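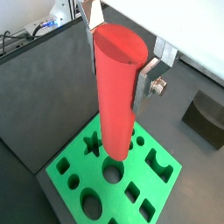

Home | Stories | Poems | Submit | Contact

July
By Lurdes Carrilho

The Ferry Office

The ferry from Clundham to Berkava stopped running on a Thursday. Latifa El Fassi sold the last ticket at ten past four, to a man with a bicycle, and then pulled down the blind.

The company had sent a list. Cash box, keys, stamp, both phones, anything with the company name on it. She put these in a carton and taped it shut. The lost property was not on the list.

It filled the cupboard behind the stove. Gloves mostly, and umbrellas, a clarinet case with a pair of shoes in it. Each thing had a paper tag with a number and a date in her writing, or in the writing of Krum Papadopoulos, who had the job before her and made his sevens like ones.

Krum came in while she was sitting on the floor with it.

"You should have burned that years ago," he said.

"You didn't."

"No."

He lowered himself onto the ticket stool and picked up a brown coat. Tag 289. He turned out the pockets. There was a comb and an envelope, sealed, with a stamp on it and an address in Greenwood.

"I remember her," he said. "She got off on the Berkava side and it was snowing. I ran down the ramp with the coat but she was in a car already."

"You never mailed the letter?"

"I never went in the pockets. It wasn't my coat."

Latifa took the envelope. The name on the front was Bohumila Lukáč. The stamp was an old one, worth less than half of what a letter cost now. She got two more out of her purse and stuck them next to it.

"She may have moved," Krum said.

"Then they'll send it back."

"To where? There's no return address."

She thought about that. Then she wrote her own address on the back, small, in the corner.

They carried the umbrellas out to the landing and stood them against the rail for whoever wanted them. The coat she folded and put in her bag. The water was flat and brown, and on the other side somebody was waiting at the Berkava ramp with a suitcase, looking across.

"Didn't they put a sign up over there?" Krum asked.

"They said they would."

He waved both arms over his head. The person waved back and sat down on the suitcase.

Latifa went inside to find out which of the phones she had packed first, and started picking at the tape.

Last updated: July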